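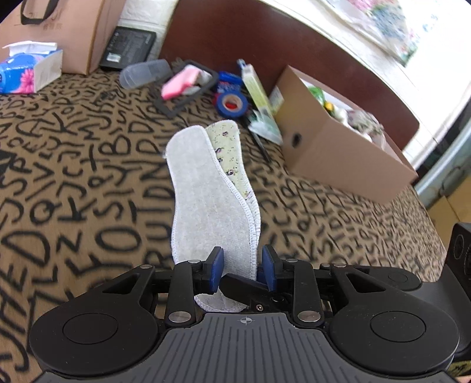 Lino Martinelli
Moderator, Sewing and Mending board

Thread: Washable fabric insoles, worth making or not?
Started Oct 17, 2018

Lino Martinelli wrote:
Every fall somebody on this board decides that fabric insoles are going to save their shoes, and every spring I stop hearing about it. I'm willing to be talked out of my opinion, so let's have it out in one place. I have an off-white one with a fuzzy side and one in a pale yellow-green floral. Both are overlocked along the edge in white. They look fine. My problem is that looking fine on a table is the easy part. The toe end of the off-white one has a tuft of loose thread on it, and I don't trust an edge that starts life that way. Has anyone worn a pair for a whole season?

pestwood_patty wrote:
A loose tuft is only a thread tail. Run it back under the stitching with a big needle and snip it. I wouldn't condemn the whole idea over that.

Lino Martinelli wrote:
I know how to bury a tail. I'm asking what the edge does after a few weeks of a heel grinding on it.

heelandtoe40 wrote:
Mine lasted from September until I got sick of them. The stitching held up. The fabric slid forward and bunched under my toes, which was worse than having no insole. I've tried the Wimmont pattern and a freehand one traced from my foot. Same result with both.

Vichien Jaidee wrote:
Traced from your foot or from the insole that came in the shoe? Those are different shapes. If you trace your foot you get it too wide at the waist and it has to buckle somewhere. I cut mine from the old insole and they stay put.

heelandtoe40 wrote:
From my foot, with the pattern instructions open in front of me. So either the instructions are wrong or I am. I know which one I'd bet 2 dollars on.

bobbin_case wrote:
Can we talk about fuzzy side up or fuzzy side down? Lino has the off-white one fuzzy side up. I do it the other way, so the nap grips the shoe. My sister says that's nonsense and that you want the soft part on your foot.

Vichien Jaidee wrote:
Your sister is right. If you want grip, put something grippy underneath.

bobbin_case wrote:
Such as? Every grippy thing I've bought came off in the wash. I used the Sindden dots and found them in the lint trap.
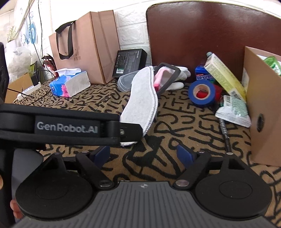
Lettered cloth on the table, with a white terry strip, a cotton glove and blue tape. Posted by Lino Martinelli.

pestwood_patty wrote:
Has anyone tried terry? It's thick, and I have a pile of old towels.

Lino Martinelli wrote:
I'm doubtful. The loops catch on everything, and a towel takes all night to dry. Fine for slippers, maybe. In a boot you'd have a wet rag under your foot by lunch.

pestwood_patty wrote:
You haven't tried it, have you?

Lino Martinelli wrote:
No. I also haven't tried oatmeal.

heelandtoe40 wrote:
I have tried terry (not oatmeal). It flattens fast where the heel sits and stays puffy in the arch, so you end up walking in a little valley. Two layers of flannel did better for me.

Vichien Jaidee wrote:
Flannel, yes. Wash it hot before you cut. People skip that, then complain that the insole shrank, and then write 1354 words on here about how handmade things are a waste of time.

bobbin_case wrote:
I feel personally attacked by that number.

Lino Martinelli wrote:
Okay. So far I've got: trace the old insole, wash first, skip the towels. I still say a bought pair does the same job. I'll cut one flannel pair, wear them in my work shoes, and post the edges when they go.

pestwood_patty wrote:
"When." Very open-minded of you. I'm doing terry anyway.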